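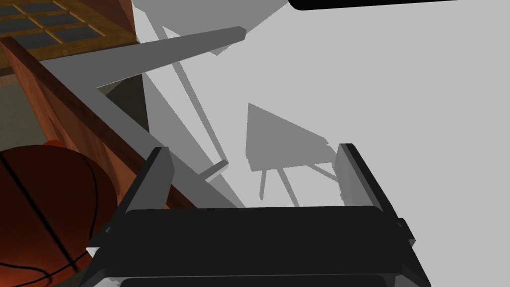
I've hired dance floors for other people's parties for years without giving much thought to where they live the rest of the week, so when Elent opened up their depot back in August I booked a place straight away. It's on the edge of Wekano, a short walk past the bus station, and they put on an open day for wedding planners, dance teachers and anyone else who rents from them. I teach two evening classes and help organise our end-of-year show, so I suppose I'm a bit of both. The first talk was on bounce, which got livelier than I expected! We all know what a basketball does on a hard gym floor, and the one at bottom left in the picture would come up nicely off most surfaces, but a dancer landing a jump wants the floor to soak up some of that and give only a little back. A plain floor laid straight on concrete doesn't do that. It looks lovely and your shins hate you by the second rehearsal.

Anyway, the depot. The floors are stacked on their sides in long racks, white ones nearest the doors, then black, then black and white check, then the sparkly ones with the little lights in. The white gloss is what goes out most, mainly for weddings, and it takes the most cleaning too. They had someone going over a returned panel with what smelt like ordinary washing-up liquid, and I asked, and it was ordinary washing-up liquid. Heel marks come off with a white eraser block. I've been scrubbing ours with all sorts.

We got to have a go at putting a floor together, which was the part I'd come for. You start from one corner and work out in a diagonal, and each panel drops onto the lip of the last one and gets locked with a key from above. My group started in the middle (my fault, I was too keen) and had to lift half of it again. The edging goes on last – sloped strips on every side, with separate corner pieces – and they were very firm about never leaving a side open, even when it's pushed up against a stage. Somebody will always find the gap with a heel.
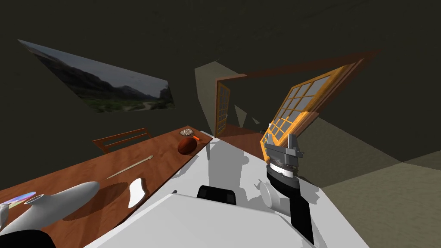 Can you lay one of these floors on grass?
You can if there's a boarded base under it, such as a marquee floor, but the panels shouldn't go directly onto the ground because they sink unevenly and the locks start to come apart.

That came up over and over, mostly from the wedding people. Carpet is fine as long as it's the short, tight sort you get in hotels. Thick carpet lets the joints move. Old village hall boards are usually fine too, although if there's a big slope they would like to know beforehand and will come out and look.

After lunch (cheese rolls, good ones, and an urn of tea that ran out too soon) they walked us over to Kaplan Hall, where they had laid their newer sprung floor, the Bisten. Each panel has foam blocks underneath and a matt top, so it's made for proper dancing and isn't meant to shine in the photos. I took my shoes off and did a few turns when I thought people were looking elsewhere. It's slower than the gloss, with a bit of grip, and I felt much safer on it in socks than I ever have on the white. The tap teacher next to me wasn't so sure. She found it a bit quiet and wanted a harder sheet on top, and they do one, but it's a separate hire.

Now the money, which is what my committee will ask me about. The full Bisten floor in the hall would be £2,178 for a week, delivered, laid and taken up again. I gulped. The white gloss for one night in the size we normally have is about £300, and the sparkly one of the same size is a good bit more. Teachers and schools get 10 per cent off if they book outside the wedding months, and our show is in winter, so that would do us nicely. You pay a deposit against damage as well, and chair legs are the main culprit there. Put felt pads on or keep the chairs off altogether.

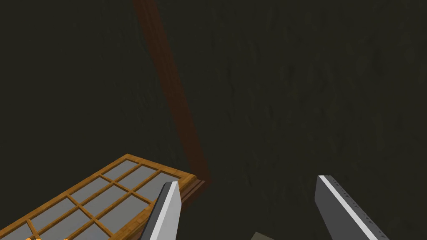

Reddish-brown beam against the dark wall.

The last hour was left open for wandering and questions. I spent most of it at the music table, where they were letting people try their own tracks on each floor to hear how footwork sounded over them. I put on the number my juniors are doing for their group piece, a daft thing with hand claps all the way through, and on the gloss you could hear every step on top of the claps. On the sprung floor you got the music and only a soft thud underneath. For little ones who aren't quite together yet, I know which I'd choose!

A few grumbles. The depot was very warm and there was nowhere to sit between the talks. The talk on lighting a floor was really a talk on buying lights, and I slipped out of it. I'd have liked more on storage for people who own a small practice floor, as ours lives in a damp cupboard and the edges have begun to swell. I did get a quick answer on that one at the door: store the panels upright, with an air gap behind, and never flat in a pile.

They want to run it again next August. Booking was by email last time and the morning places went first, so if you want the laying session, ask for it when you write. Wear flat shoes and bring a spare pair of socks. I've asked them for a quote on three days of the Bisten for our next show, and I'll add it here when it comes through.

Posted January 8, 2025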